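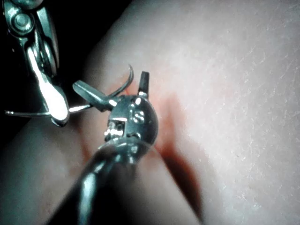 Suture practice pad

Print this article | E-mail this article

A suture practice pad is a soft block or sheet, usually skin-colored, on which students and surgeons learn to place stitches and tie knots. It stands in for skin and the tissue under it. Pads are used in medical, nursing and veterinary schools, and many learners keep one at home.

Materials and construction

Most pads are made of silicone, though foam, rubber and gelatin have also been used. Simple pads have a single layer. Others have a thin, tougher top layer over a softer one, so that the needle meets changing resistance on its way through. A mesh is often set between the layers to keep the thread from tearing out when it is pulled tight.

Flat pads are the most common. Rounded ones, shaped like part of a limb, are harder to work on, as the angle of the surface changes from one stitch to the next. Cuts may be molded in at the factory or made by the learner with a scalpel. The Erstead pad, a flat type, has 11 molded cuts of different lengths and depths.

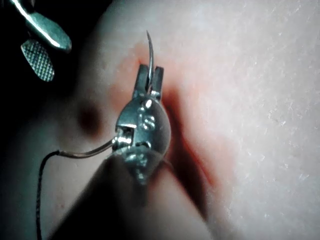
Thibodeaux
Contributing Editor, Health and Medicine

Needle and thread

Practice is done with a curved needle, held in the jaws of a needle driver and not in the fingers. The needle is generally gripped somewhat behind the middle of its curve. Held too near the tip, it leaves little length to pass through the pad; held too near the thread end, it tends to bend or turn in the jaws.

The thread is normally joined directly to the blunt end of the needle. Nylon and silk are both common in teaching. Nylon is springy and needs extra throws to hold a knot, while silk lies flatter. Expired thread is often used for practice, but must be kept apart from clinical stock.

Exercises

Beginners start with the simple interrupted stitch, in which each loop is tied and cut separately. Running and mattress stitches follow. The usual faults are uneven spacing, edges that roll inward, and knots pulled so tight that the surface puckers - a fault that shows clearly on silicone.

The course at Zuvberg has 8 exercises, the last of them a running stitch on a curved pad. Students at Skikau keep a log and are expected to reach 2,000 knots before their final assessment.

Care

Pads are washed with mild soap and left to dry flat. A dusting of talc reduces stickiness. Used needles go into a sharps container.

Filed under: Medicine > Surgery > Teaching aids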